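Shelf notebook, Jevov room, snack bay
Tuesday, started 9:00

Continuing with the Hornia shelving. Last entry ended with the bay bolted up and nothing on it. Today was for the snack layout on the lower shelf, which we want settled before the drinks get their turn.

Measured again before putting anything out. Usable width 100 cm, deck depth 38 cm, clear height 33 cm at the front. The Pagano drawing has the depth wrong by a couple of centimeters and I corrected it in pencil on the copy in the folder. The drawing file itself still needs fixing.

Stock came out of the cupboard in two crates. Bags in one, tall cans in the other. Checked the lids on the cans as they came out and pressed each one down. One had been put back crooked and would not sit flat until I took it off and started again.

Order from the left: bags first, then green, dark red, orange, blue. Bags go against the end so they have something to lean on. They slump if they are left in the middle. I tried them face out and side by side, which took too much width, so they are now bunched close with one partly in front of another. Cans stand separately with bare shelf between them. To the right of the blue can the ledge is left open for the rest of the colors. The white can with the red label belongs to that group.

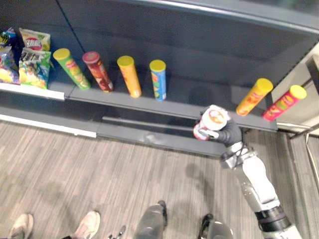 Snack ledge from above: bags at the left end, cans green to blue, white can in hand.

Spacing between cans is by eye for now. I started with a strip of card as a spacer and gave up on it, as the card kept catching on the front edge. If we want the spacing to be the same every time, it should be marked on the deck. Small pencil ticks near the back would do, and they would wipe off. Prellix labels leave glue behind on this paint (see the entry on the end panel), so no labels.

Things I noticed while filling:

The bags creep. Push one back and the one beside it comes forward. A low divider at the right of the last bag would hold them. There is a bent wire one in the spares drawer that might fit if the foot is trimmed.

The cans are easy to set down and easy to knock over with a sleeve. Work from the left and keep the arm to the right.

Colors read well against the dark gray. The dark red one is the weakest of the four from a distance. Swapping it with the orange made no difference that I could see, so I put them back in the original order.

Floor in front of the bay: swept after the shelf was loaded. Next time sweep first. Crumbs of packing foam had gone under the base and the wide broom will not reach them, so I used the hand brush and then the thin nozzle. Anything small that drops here rolls under if you don't catch it straight away. I lost one shelf clip and got it back, and lost a second one that I have not found. Count of spare clips in the tin is therefore one short.

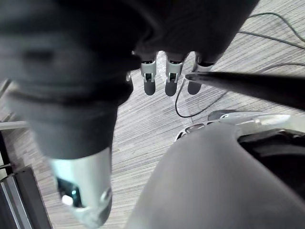

Second pass, after lunch

Upper shelf has its first few items along the edge, green ones at the left and a red and white can toward the right. They are only there to see how far the lip hangs over the level below. It overhangs more than I expected. From standing height the back of the lower deck is hard to see, and anything pushed right to the back panel loses its label. Cans should stand forward of the middle. I moved ours up and it is better.

Purple can belongs in the right-hand part of the lower shelf. Its yellow lid is the easiest thing on the whole bay to spot from above. The tall cans go in under the lip only if they are tipped a little on the way, then stood up once they are clear. Same on the way out. A shorter can would save the trouble but we don't have any.

Left the gap after the blue can as it was. I still think it looks like something has sold out, but closing it up means moving everything on the right each time we change a product.

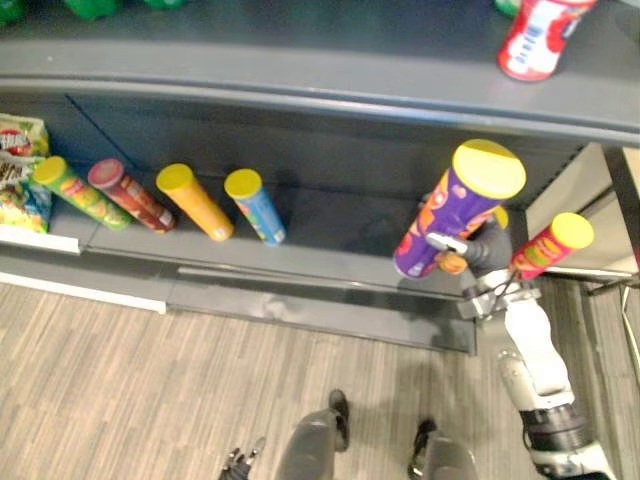
A remark from the next bench, when the layout was talked over at four, was that the gap should stay and the purple can should go directly beside the blue one, with the spare width kept at the far right. The yellow lids would then sit together and the row would be easier to put back after cleaning. I have no objection. Will try it both ways and write down which one is quicker to reset.

To do
Trim foot on wire divider and test it beside the bags.
Pencil ticks at the back of the deck.
Fix depth in the Pagano drawing.
Look for the shelf clip again with a flashlight.
Ask Hornia if the upper shelf can go up one notch without new brackets.

Crates are back in the cupboard, bags on top. Stock left out on the shelf overnight.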